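Resik R2 Parallel Gripper, wrist camera version

SKU 3454. In stock, ships from Hutville

Price per gripper. Two-arm stations need two, order qty 2.

What you get
Gripper body, black
Wrist camera housing, white, mounted
USB cable, purple
Finger pads, one spare set
Screws. Hex key NOT included

Specs
Stroke: 68 mm
Weight with camera: 1095 g
Max payload: see arm rating, the arm gives up before the gripper does
Camera refresh: 50 fps
Controller: Lorente C-series, firmware from April or newer

Fits
Jumcombe J5 and J6 arms, direct bolt on. J4 needs the adapter ring (sold seperately). Other arms, ask first, please don't drill the flange.

R2 or R1?
Get asked this every day so. R1 is cheaper, lighter, jaws close a bit faster. Good for blocks, cups, bin stuff. R2 opens wider and holds position better at low force, so small or thin items are less of a fight. If you only ever pick one kind of box, save the money, get R1.

R1 has no camera mount. There was a bracket from another shop, it flexes, we stopped selling it.

Bench notes from Ignacio Prieto
Ran a pair of R2s against a pair of R1s, same arms, same controller, same operator. Task was makeup into a small drawer unit. Pencils, tubes, jar, compact. Pencils are the hard one. R1 pads pinch them at the tip and they roll. R2 better but come in square to the pencil or it still turns on you.

Round bottles fine on both. Compact fine on R2, R1 wants two tries if it's lying flat.

Drawer: clear plastic is annoying for the wrist cam, front edge gets lost against the table. Keep one fixed camera on the whole bench as well, don't go wrist only.
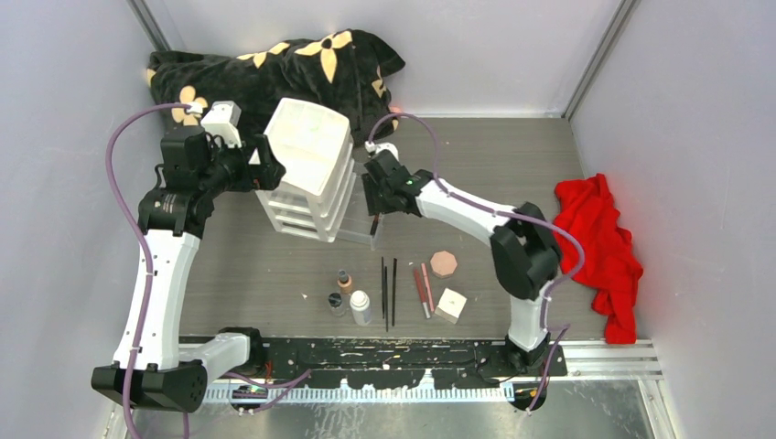
Cable slack. Leave a big loop at the elbow, bigger than looks right. Too short and it tugs the plug at full reach, picture drops out and you spend the afternoon blaming the driver. Tie it to the forearm link, not the joint housing.

Soft goods: both grippers will grab cloth. R2 lets go cleaner. On plush turn grip force down or the pads drag fibers, wipe them after.

Pads wear first. Change as a pair.

Returns
Unmounted grippers only, original box. If the flange has been bolted up we can swap for a fault but no refund.

Questions, use the contact form and put the SKU in the subject. Arm model too, saves a email.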